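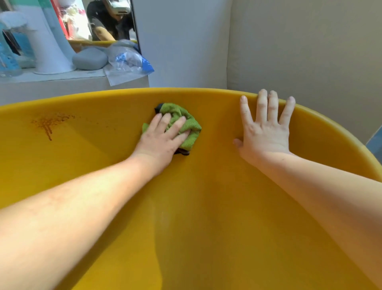

Cleaning the yellow tub with a green cloth.

Voucher codes and how the basket applies them

Friday, May 31, 2024

I have been buying household bits from Nestico since February, and I now keep a small text file of which discount codes work and in what order. The site allows 2 codes per basket. It does not say anywhere that the order matters, but it does.

A percentage code entered first is taken off the full basket. A fixed code entered first comes off before the percentage is worked out, so the percentage applies to a smaller sum. On a large basket the difference is enough to pay for delivery. The basket page shows only the final total, so the sum has to be done by hand.
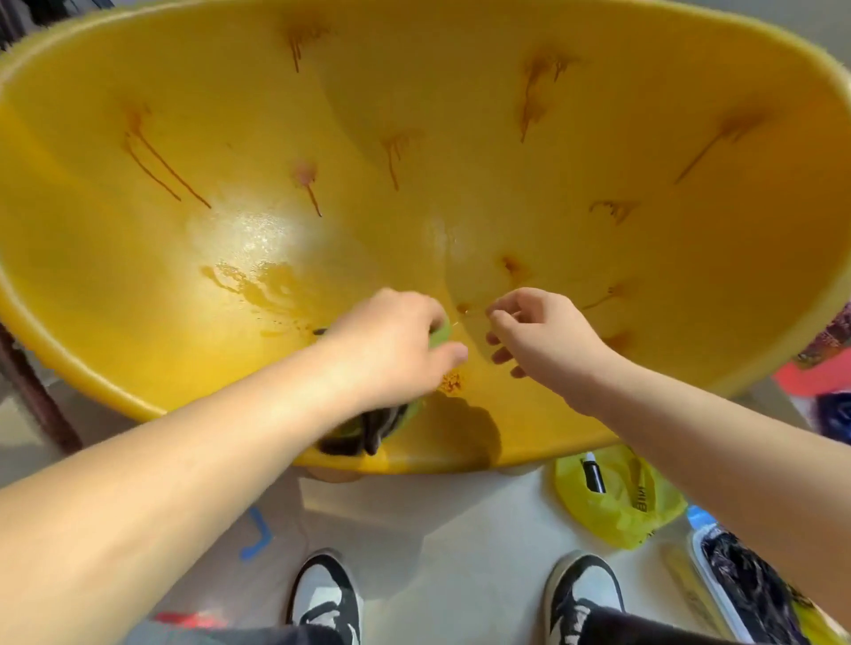
Removing a code and adding it again puts it at the end of the list. Changing the quantity of an item does the same to both codes, and they come back in alphabetical order. I check the total again after every change, and once more on the payment page.

Zirkitz is simpler. One code per order, no exceptions, and sale items are left out of the calculation. The sale label is sometimes missing from the product page, though it does show in the basket – add the item first, then look.

Deals and Vouchers

Leitner runs a points scheme instead of codes. I had 386 points at the last count, and they lapse 27 days after the last purchase. The clock restarts on the date of dispatch and not the date of order, so a slow parcel helps slightly.

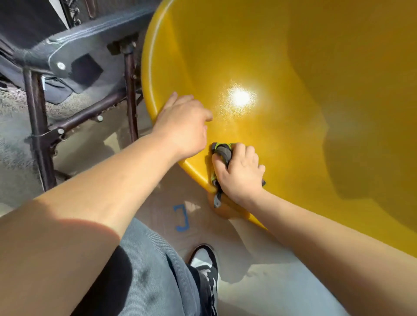
Filed under: Home Shopping

Drerkico I have used only once. The newsletter code gave 18 per cent off, but it was tied to the email address, and checking out as a guest with a different one cancelled it without a message. The order went through at full price. Their returns form was short and the refund came to the same card, so I reordered with the right address and the code was accepted.

I have not tested any of this in the apps.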